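Two Arms, One Bed and a Lot of Dropped Stuff

July 22, 2023

I have a soft spot for the dull end of robotics. Give me a gripper, a bed and a pile of household junk and I'm happy for a whole afternoon!

So when Utell offered me time with two sets of fingers, I cleared my calendar. The first set, the Skiltuseck, is stiff and costs $425. The second is the Katiyar, softer, slower to close, and $1,935 a pair (yes, I asked them to repeat that). Both bolt onto the same wrist, and both run off a controller called the Roler that I'd already spent most of June swearing at.

We gave each pair 40 grabs on top of the bedding, which is a mean place to test anything. Tables are easy — a mattress sinks when you press on it, quilting puckers, and flat things lie so snug against the fabric that a fingertip slides right over them. I kept the grip force the same for both sets and only let myself change the approach angle.

I also went back and forth on where to trust the cameras. The wrist view is lovely up close and pretty useless for knowing what the other arm is up to. The head view has the opposite problem, and it smears the second anything moves fast.
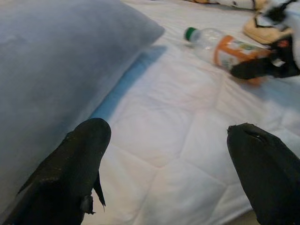
A bottle with a green cap in the wrist view, and a small card or booklet in the head view.

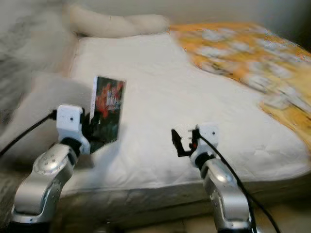

My favorite so far is the cheap pair, which I did not expect to be typing. The Katiyar was gentler on anything squashy, but it took ages to settle and I got impatient. Next I want to slow the Roler down and run the same 40 grabs again, this time with socks.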